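**Head-view footage vs gripper-view footage for cloth folding – does adding the second really help, or did we get lucky?**

*posted by Odon, Tuesday*

I've inherited a small study on teaching a two-armed robot to fold shirts on a bed. People do the task with hand-held grippers, we record it, a policy gets trained on the recordings, and then a real pair of arms has a go. The arms are less patient than the people.

We have 467 usable recordings of one job: take a crumpled shirt, get hold of two corners, pull it flat, fold. I trained on the head camera alone, then on head plus both gripper cameras. Same recordings, same training length, same everything as far as I know. On the real arms, out of 11 attempts each:

- head camera only: 6 decent folds
- head plus grippers: 8 decent folds

My supervisor would like this to be a result. I would like it to be a result too, as I've already made the slide. Is it one? And if not, what would you run next, bearing in mind that each attempt means somebody crumpling a shirt by hand and trying to do it fairly?

---

**Jesmont**

No, sorry. Six against eight out of 11 is two shirts' difference. You could get that by having lunch between the two sets. Run the same policy twice on different days and see how far the number moves by itself – ours wandered more than that, and we had written half a paper by then.

Things I'd do before touching the training again:

1. Mix up the order. If you did all of the head-only attempts first and the combined ones second, you have also tested whether you got better at crumpling.
2. Fix the starting heaps. We lay the shirt to match a reference photo overlaid on the live view. It's dull and it works.
3. Score in stages: first corner held, second corner held, cloth pulled out, fold finished. "Decent fold" hides everything you want to know. If the gripper cameras help at all I'd expect it at the grasp, where the head camera is often looking at the back of the gripper and hoping.
4. Get someone who doesn't know which policy ran to do the scoring. You made a slide. You are not that person.

Then train each version again from a few different seeds. Yes, that multiplies the shirts. Buy a second shirt.

---

**Drostico**

have you tried a bigger model

---

**Costa**

Jesmont is right about the numbers, and I'd leave Drostico's suggestion for when you have a budget and no ideas.

I'd add that "more cameras" is two changes at once. You've given the policy a close look at the fingertips, and you've also given it a second opinion on where everything else is, as the lens on a gripper is wide enough to take in half the room. Ours learned to steer by a wall. It was very good until we moved the bed.

So try a third version where the gripper views are cropped tight to the fingers. If it does as well as the full view, it's the contact that matters. If it drops back to head-only, your policy is probably reading the furniture. A fourth, with gripper views and no head camera, is cheap since you already have the recordings, and I'd be curious how badly it hunts for the far corner.

Also check that your streams line up in time. Ours were nearly a quarter of a second out for a month and the policy just learned to be late.

A few stills from our own set, so you can see what each view gets of a shirt. Look at how much wall comes along with the cloth in the middle two. 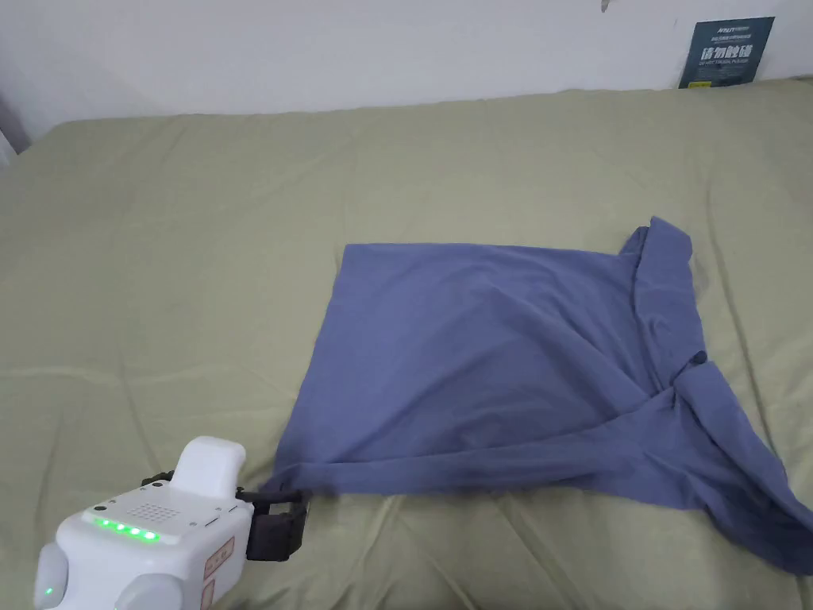
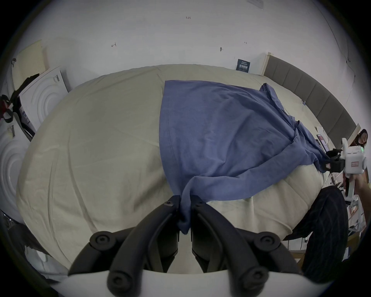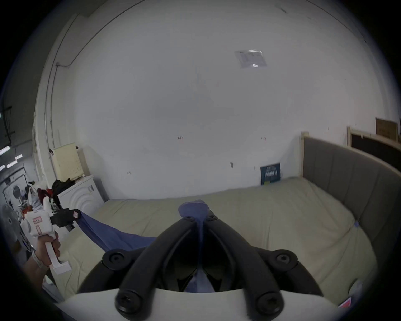
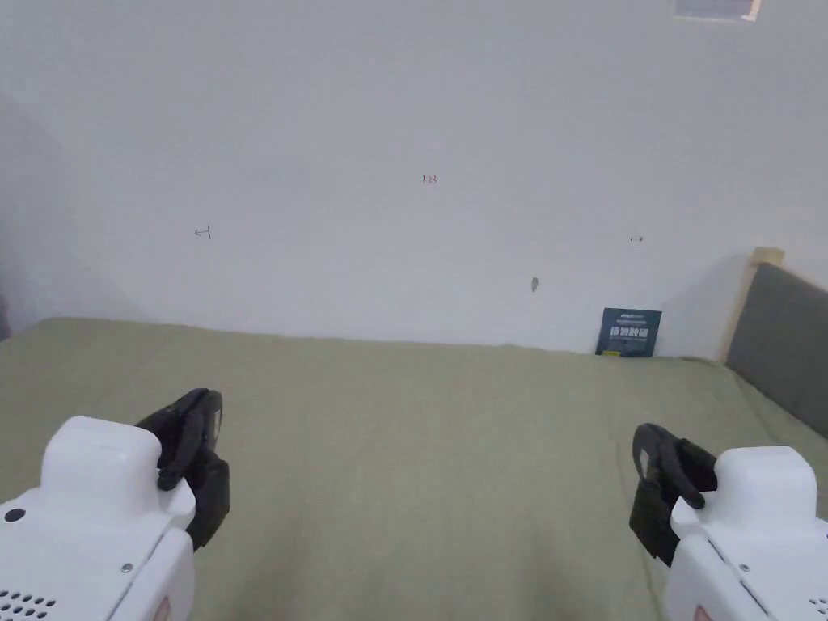

*Head view first and last, gripper view for the two between.*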